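Larnlow » Products » Plarkness Grasp Planner

Plarkness Grasp Planner
Two-handed planning software for people who have run out of patience with one-handed planning software

Plarkness takes demonstrations recorded with hand-held grippers and turns them into motion plans for a pair of arms. It reads both wrist streams and the head view, lines them up on one clock, and works out which hand was doing the job and which was hanging around looking helpful. Both get planned. The idle hand still has elbows, and elbows still hit things.

We wrote it after a long July spent tuning somebody else's planner on kitchen items. It was very good with cubes. Our customers, sadly, own mugs.
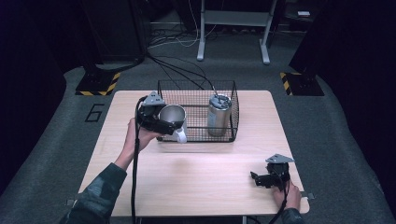

Handles, rims and shiny metal are where most perception stacks start guessing. Plarkness keeps up to 10 grasp candidates alive per object until the gripper has closed, then drops the ones that no longer fit. If a reflection fools the depth estimate on one view, the planner leans on the others and marks the segment in the log. You can read the log. It is in sentences.

What you get
Stream alignment for two grippers and one head camera
Mackay, our collision checker, which treats wire mesh as a solid wall unless told otherwise
Replay viewer with a scrub bar that goes backward as well
Export to plain joint trajectories
88 pages of manual, with an index

What you don't get
Arms. Grippers. A cloud account you have to cancel by phone.

Cables
Planned trajectories carry a cable budget for each wrist. Set it once in the cell file and the planner stops inventing that elegant third rotation. It defaults to cautious - you can loosen it, and the software will ask whether you meant to.

Requirements
A Linux workstation with a discrete GPU. One license covers 2 arms in a single cell. A laptop will run the replay viewer but not the planner, however nicely you ask.

Version 3
Released March 25, 2022. Faster pour and place segments, a rewritten regrasp step, and the dialog box that said only "Error" now says which one. Cell files from the previous version open without conversion.

Questions before you buy go to Innes Lindsay, who wrote most of the regrasp code and will tell you if your job doesn't need it.

Request a quote | Download the manual | Release notes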